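Hat Care and Storage: Your Questions Answered

We get so many letters at Starley Hats once the sun comes out (and again when it goes away!), so I've gathered the ones that come up most. Have a read through before you write, and if you're still stuck, do write anyway.

How should I put my hat down when I get home?

For a night or two, on its crown, so the brim isn't carrying any weight. If you only need a minute to find your keys, brim down on a flat table is perfectly all right, and I do it myself all the time.

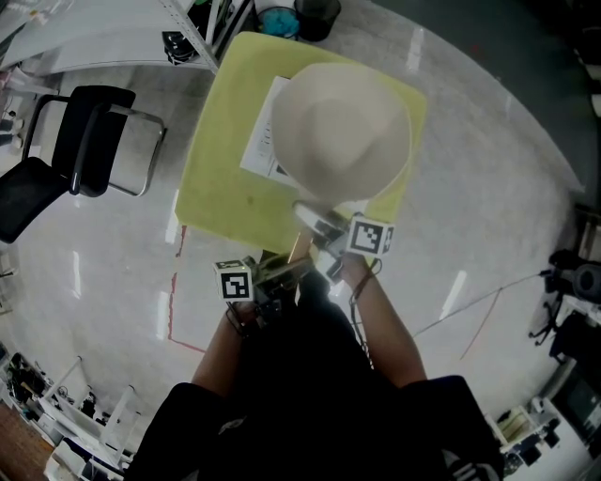 What does the harm is leaving it brim down for weeks, say from September to spring, when the brim slowly flattens out and loses that nice dip at the front. A curved brim like the one on our Kenness will show it sooner than the flat brim on the Irus.

Can I wash it?

Please don't put it in the washing machine! Wipe the inside band with a barely damp cloth and a drop of mild soap, then let it air dry away from the radiator. For dust, a soft brush, always going the same way around the crown.

What kind of cloth is best?

Any soft one you already have, as long as the color doesn't run. Try it on a white saucer first if you aren't sure. I keep mine folded and turn to a clean side as I go, and when both sides are grubby it goes in the laundry with the dish towels.

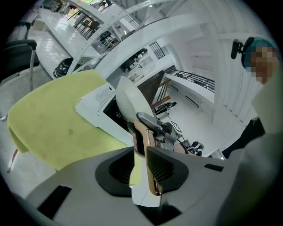
Do you sell hat boxes?

We do, in 2 sizes. The large one suits anything with a wide brim, and it comes with 9 sheets of tissue for stuffing the crown. Our Coşkun box is the smaller of the pair, meant for caps and narrow brims.

My brim has gone wavy. Is it ruined?

Very likely not. Hold it over a steaming kettle for a few seconds, keeping your fingers well back, smooth it with your hand, and leave it to cool on something flat. Go gently and do it again if you need to.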